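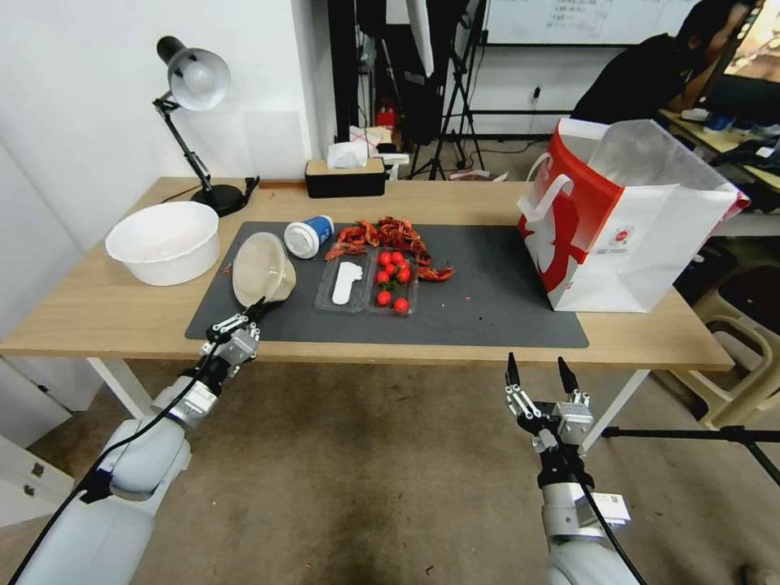
Ebenezer Mensah
Workshop reviewer

Print this page | E-mail this page

Search: enter keyword Go

I've been hearing about the Wolla two-arm kit since July, mostly from people who hadn't built one. Our shared workshop finally got a pair of arms, a set of Petkov grippers and a licence for Clinutia, the software that's supposed to tie it all together. The box promises "a helping hand for any bench". I went in doubting that and I still do, though less than I'd expected.

First, the money. The grippers are $659 for the pair and they are not included with the arms, which you find out on page two of the order form. The arm stands will set you back another $904 if you don't have something heavy to bolt to. We had some steel lying about, so Laurinda Antunes welded ours up over a couple of evenings. They're better than the official ones I've seen at the Zosel showroom, which wobble if you lean on them.

Assembly took us 24 hours of actual work. The leaflet says an afternoon. The mechanical side is fine, the screws are decent and everything lines up, but the cable routing is poor. The cable runs along the outside of the arm with nothing built in to hold it, and if you leave too little slack it pulls tight at the wrist. Leave too much and it flops about. I redid the left side three times and I'm still not happy with it.

Then there's the question of what you do with it. The demo that comes with Clinutia is stacking foam blocks, and of course it can stack foam blocks. We wanted something closer to clearing up after lunch, so our bench test is food: cooked crayfish in a heap on a dark grey mat, and eight cherry tomatoes in one side of a clear divided tray. A crayfish is a rotten thing to pick up. It's all legs and claws, they hook onto each other, and go for one and you may well get two.

Results, then. Tomatoes were good. With the grip force turned right down I lost one in a whole Sunday of trying, and that one was soft to begin with. Anything with a stem on it confused the software for a second or two before it made up its mind. Crayfish were poor in the pile and passable on their own – a loose one off to the side it would manage, the ones in the middle it would mostly drag.

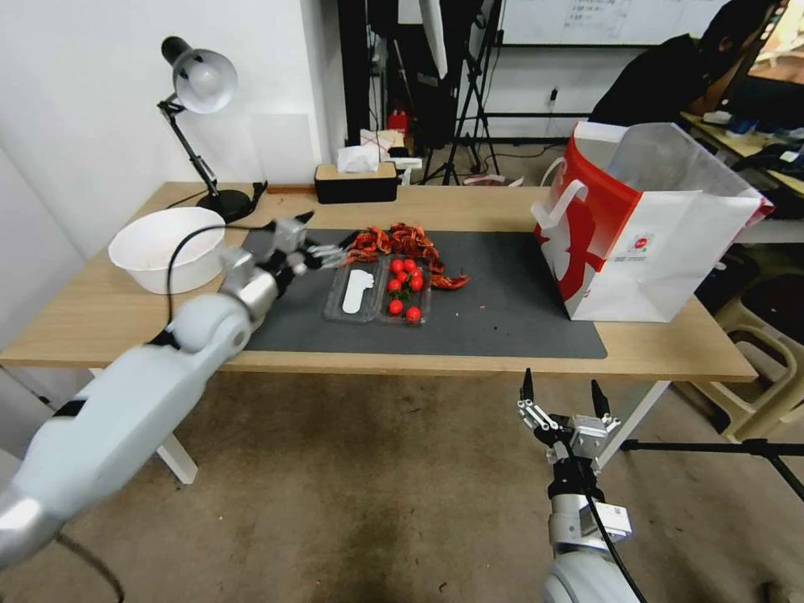

I put the dragging down to the software more than the fingers. Petkov's hardware closes evenly and it hasn't slipped out of adjustment yet. Clinutia, on the other hand, seems to treat a heap as one lump and then picks a spot near the outside of it. There's a setting called "cluttered" which the manual says will help. It made the arms slower. That's all it did for us.

Laurinda thinks I'm being hard on it, and points out that her old setup couldn't have told a tomato from a doorknob. Fair enough. But she wasn't paying for that one either.

A few smaller gripes. The payload figure is quoted with the arm tucked in close; at full reach, I wouldn't trust it with more than roughly 100 grams if you care where the thing ends up. The emergency stop works, but it drops you back to the start of calibration every time. And get a mat. Bare wood shows every crumb and you'll be wiping it down between runs.

Would I buy it with my own money? The grippers, yes, and I'd bolt them to whatever arms you already own. The full kit I'd leave until Clinutia has had another update or two. If you've got a welder and a patient friend you can skip the stands altogether.

Contact us | Copyright Workshop Reviews, all rights reserved | Back to top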